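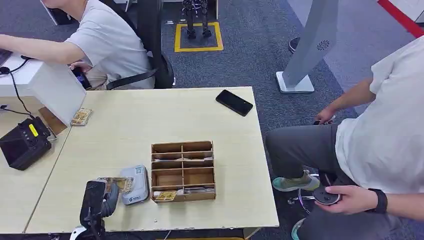
Re: [cell-practice] Draft 3 of the table work rules, section 4 (people seated near the arm)

Date: 16 August 2023
List: cell-practice, Hellden shared workshop

Dear list,

I answer to the message from the Tescombe group. I quote only the parts I respond to. English is my third language, so if a sentence sounds too strict, please read it in the kind way.

> We have read draft 3 and in general we can live with it. Our main problem
> is section 4. It says that every person within reach of the gripper must
> have "a declared role." In our sessions this is two people, one who
> operates and one who sits at the keyboard. They know each other for years
> and they know what the other one does. To declare it each time is theater.

I understand the feeling. Still, I would like to keep the sentence. The rule was written for the second person more than for the first. The operator has a controller in each hand and looks at the gripper. The person at the keyboard has his arm stretched to the keys and his eyes are probably on a screen. If the gripper comes up between them with a circuit board in its fingers, these two people do not have the same information about the next movement. One of them decides it and the other one has to guess.

So the declaration has two parts in my proposal. The operator says "I have the arm." The other person says "I am on the keyboard" or "I am on the table." It takes less time than reading this paragraph. When one of them changes the task, he says it again. I have removed the written form from the draft, and I agree with you that the form was too much.

> 4.3 asks for 60 cm between a seated person and the nearest point of the
> gripper's path. Our tables do not permit it. If we push the chairs back,
> the operator cannot see into the compartments of the organizer.

I have thought about this one the longest. The 60 cm came from our old layout at Hellden, where the operator was standing. For a seated operator it is difficult, I admit. I propose the following text:

4.3 The distance of 60 cm is kept whenever the arm moves from one part of the table to another. During fine placing (a board into a compartment, a board into a case) the operator may sit closer, if the speed limit for fine placing is switched on and if both controllers are in his hands. The second person does not use this exception.

The last sentence is important to me. Somebody at a keyboard has no reason to be closer during the placing.

> Also 4.5, "nothing on the table that is not part of the task." Does this
> include a phone?

Yes. I know that everyone puts the phone down on the far corner of the table, and I do it too. A smartphone is flat, black and shiny, and it is approximately the size of many things we ask the robot to pick up. In the incident log of our workshop we have 107 entries, and 15 of them say that the gripper touched an object which did not belong to the task. Most of the 15 were harmless. But for the quality of the recording, an object which is there in one session and not in the next is also a problem, and this has nothing to do with safety. Please put the phone in the pocket or on another desk.

The same question comes for spare boards. If there is one board in the organizer, one in the gripper and one more at the back of the table, then the task sheet must mention all three. I do not ask you to remove the third one. I ask that it is written down.

> 4.6 and 4.7 on powered bench equipment we find unclear. Is a desk that
> touches the table part of the table or not?

You are right, this was not clear, and Omoregie asked the same thing in the last round. New text:

4.6 A desk that touches the work table counts as part of the work area. Soldering stations, power supplies and similar units on such a desk are switched off at the unit during arm movement, except if the task needs them.

4.7 Cables which hang or run across such a desk are fixed at two points at least. No cable goes through the space between the arm and the table.

I can accept to change "two points" if somebody has better experience. We use simple clips.

> Finally, floor marking. You write that tape squares are only for robots
> which can walk. We use tape also for the stools.

Please continue with the stools, I find it a good idea. My intention was only that one color has one meaning. With us, yellow tape on the floor is the parking square for a legged robot, and its feet stay inside the lines when it is not in use. If the stool has also yellow tape, a visitor will not understand which square he may enter. I would write:

4.9 Yellow tape is reserved for the parking place of a mobile or legged robot. Other floor marks use another color. Nobody walks into a yellow square while the robot in it has power.

Costimley has asked me in private if the carpet is a problem for the tape. In our room it must be renewed in February and again in summer, and the corners go first. I have not found a tape which is better. If your floor is hard, you have less work than we have.

Two small points which were not in your message, but I use the occasion.

First, stools and chairs with casters. The draft says nothing about them. A person with both hands on controllers cannot hold himself at the table when the stool rolls. I would like a sentence such as "the operator's seat has brakes or stands against a stop." Is this realistic for the groups with older furniture? I do not want a rule which everyone breaks on the first day.

Second, shoes. One group asked for safety shoes. For boards of this weight I think it is exaggerated, and closed shoes are enough. Feet under the table should stay away from the emergency stop pedal, where there is one. If you have a different opinion, please write it to the list and not only to me.

The draft has now 21 clauses. I would be happy if it does not grow more. Where you want to add one, please look first if an existing one can be made wider.

I will put the changed section 4 in the usual folder after I have received the comments from Tescombe and Omoregie. The numbering of 4.8 stays the same, so your printed sheets for the emergency stop test are still valid.

With kind regards,
the editor of the draft
Hellden shared workshop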